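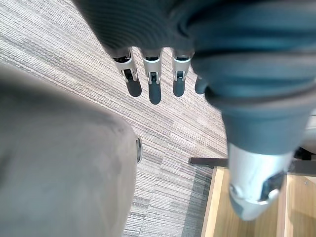
Sillus releases version 4 of Plorow, its planning and control stack for multi-fingered hands

Jumcombe, 13/08/2025 - Sillus has released version 4 of Plorow, the software it develops for planning and controlling robot arms fitted with multi-fingered hands. The release replaces the finger-level controller, changes how views from wrist-mounted cameras are used in collision checking, and adds a log replay tool that the company's own engineers have been using internally since November.

The largest change is in the control layer. Earlier versions of Plorow treated the hand as a single device with a short list of preset postures. The planner chose a posture, the arm moved to a target pose, and the hand closed on a timer. Version 4 exposes each finger as a separate kinematic chain with its own limits, its own stiffness setting and its own contact state. The arm and the fingers are now planned together over a short horizon, and the plan is recomputed while the arm is moving.

Iulian Filip, who leads controls work at Sillus, said the older approach had become hard to maintain. "Every new object meant a new posture, and every posture had its own offsets. We had a table of 664 of them by the end, and most differed from their neighbors by a few degrees at one joint. The new controller needs a contact target per finger and a force limit. The rest is solved online."

The posture table is still supported through a compatibility module. Sillus says it will stay in the package for the whole of the version 4 series but will receive fixes only. Projects that call postures by name will run unchanged, although a warning is printed at startup and once more the first time each posture is used.

Perception

Plorow has accepted input from cameras near the wrist for several releases, mainly to correct the hand's position in the last part of a reach. Such cameras see a great deal of the robot itself. Fingers, wrist housings and fabric covers can take up a large part of the view, and parts very close to the lens are out of focus. In earlier versions these regions were removed with a fixed mask, drawn by hand for each robot. The mask was correct for one hand posture and progressively less correct for all others.

Version 4 computes the mask from the joint readings at every update. The robot model is projected into the camera view, widened by a margin, and subtracted before any obstacle is added to the map. Soft covers are handled separately. The user gives each covered link a padding value, and the padding grows near joints, where fabric tends to bunch when the joint bends. Blurred regions are given a low weight and cannot create an obstacle on their own.

According to the release notes, the change removes a common fault in which the planner took part of its own arm for furniture and stopped. The opposite fault, in which a real object behind a finger was ignored, is reduced but still present. Space hidden by the hand is now marked as unknown, and the planner may be set to avoid unknown space, to pass through it slowly, or to move the wrist until the space has been seen. The second option is the default.

Floors with a strong repeating pattern, such as striped carpet tile, remain a known problem for visual alignment. A fine stripe gives many equally good matches from one view to the next, and the estimated camera motion can slip by one stripe width. The new version checks the visual estimate against the arm's joint readings and drops it when the two disagree by more than a set threshold. Users working over plain floors can relax the threshold.

Replay tool

The third addition is a program called Jitaru, which ships in the same package. It reads recorded logs and runs the planner against them offline, one cycle at a time. A user can stop at any cycle, change a parameter and run forward from that point to see whether the plan changes. The tool shows joint commands, contact states, the computed mask and the obstacle map on a shared time axis.

Jitaru doesn't simulate contact. If a changed parameter would have moved a finger to a different place, the recorded sensor data no longer matches, and the tool marks the remaining cycles as invalid. Filip said this was a deliberate limit. "It answers one question - given what the robot knew at this moment, what would the new version have done next. Past that moment you need a simulator or the robot."

Sillus used the tool to check the release against 3567 recorded reaches from its Jumcombe lab, covering reaches beside seats, shelving and low storage furniture as well as over open floor. The company has published the list of cycles in which version 4 chose a different plan from its predecessor, together with a short reason code for each. It hasn't published the logs.

Timing and requirements

The joint arm and finger planner is heavier than the code it replaces. Sillus states that more than 900 plan updates per minute can be sustained on the computer used in its lab with one arm and one hand. Two-arm setups run more slowly, and the release notes advise turning off the short-horizon replanning for whichever arm is holding still. The low-level finger loop runs in a separate process and keeps its own rate if the planner falls behind. When no new plan arrives within the set time limit, the fingers hold position at reduced stiffness and the arm decelerates to a stop.

Configuration files have changed format. A converter is included and handles arm limits, camera poses and posture tables. It doesn't convert hand-drawn masks, which are ignored in the new version. Users must instead supply a robot model that includes the hand and any covers, and must run the camera pose calibration again. The calibration routine now moves the fingers as well as the wrist and takes longer than before.

Several items planned for this release were held back. Tactile input is read and logged but isn't yet used by the planner. Automatic estimation of cover padding was removed during testing after it gave unstable values on loosely fitted sleeves. Support for hands in which several joints share one motor is limited to fixed coupling ratios.

Version 4 can be downloaded by existing license holders from the Sillus customer site. The previous version will continue to receive safety fixes. A maintenance update is planned for November and is expected to cover coupled joints and a faster mask computation for two-arm systems.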